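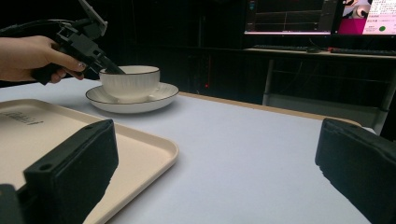

Fikri Subramaniam asked whether you could skip the cup handle entirely and just teach the policy to pinch the rim, seeing as that's how most people end up doing it with these grippers anyway. Fair point! I went back and forth on it and the answer is in the grasp notes further down, so keep reading.

So, this is **kudulik-cup-tray** – the cup, saucer and serving tray part of Kudulik. Everything in it was shown by hand. You hold one gripper in each hand, you do the task, and the recording is the demonstration (no teleop arm in the loop, no leader-follower lag to fight with). I love working this way, even if my wrists complain by the afternoon.

## What's in it

- 200 demonstrations, all two-handed
- 2 wrist views plus a head view, synced at load time by the Pristo reader
- gripper opening and pose for each hand
- one line of task text per demonstration, written by whoever was holding the grippers

The task text is free-form. I tried forcing a template in September and everyone hated it, me included, so now you get "put cup on tray" right next to "saucer and cup over to the tray please". Normalize it yourself if you need to.

The head view is the one to start with if you want to know which hand is doing what:

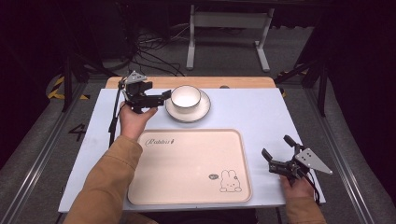 ## Grasp notes

Back to Fikri's question. Rim grasps are allowed, and so are body grasps. I tag them `rim` and `body` in `grasp.csv`, and anything I couldn't make up my mind about is `other`. Please don't drop `other` without looking, there's good stuff in there.

The wrist views are wide, so you get both fingers plus the cup and most of what's past the table.

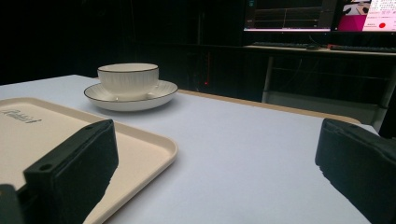

If your policy starts caring about the background, crop the top before training – I do it in the Ngui config with `crop_top: true` and haven't regretted it. Left and right wrist streams are never mirrored, so don't flip one without flipping the actions too (ask me how I know).

## Known problems

- 7 demonstrations have a gap in the right-hand pose. They're listed in `gaps.txt`.
- The Kitard exporter still writes gripper opening in the old units. Use the Pristo reader until I fix it.

Last edited 26 March 2026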